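**Gripper comparison, January report to Hendricks**

We have now run 1,074 simulated grasps across the two finger designs, which is more than the plan asked for and less than I promised Rukhsana over lunch. The short fingers go first in everything because they load faster. I'd like to claim a deeper method.

The wrist view has been the useful one - both black fingers, wood grain between them, something blue off to the right.
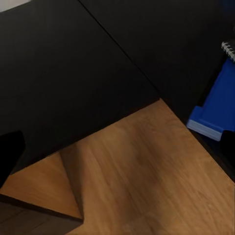
Colm Egan would like it noted that a wrist view flatters any gripper, and that he wants the fixed camera scored too before anyone orders hardware. Fair enough. It adds 287 runs and most of my patience.

Spending stands at 26 percent of the budget. The long fingers start next, once Shoaib has fixed the controller gains he fixed in December.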